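Evening Dishwasher, Foltalstead Conference House, Idham

We need one person for the evening dish room from August through the end of the season. Shifts start at 4 p.m. and run until the kitchen is closed down. A full house is 300 covers, a quiet night is around 100. You will scrape, rack, wash, put away and mop. Pay is 1,745 a month before tax, with a hot meal each shift.

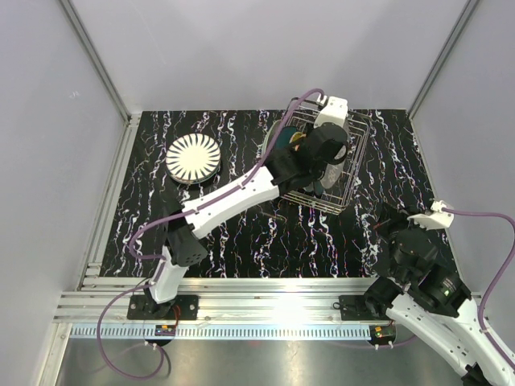 Damir Stan says the first week is hard on the feet and new people should buy decent shoes before they start. He also says the late bus is reliable.

No experience needed. You must be 18 or older and able to lift a full crate. Apply to Henrike Bauerfeind at the front office, Room 81, or leave a note with your phone number.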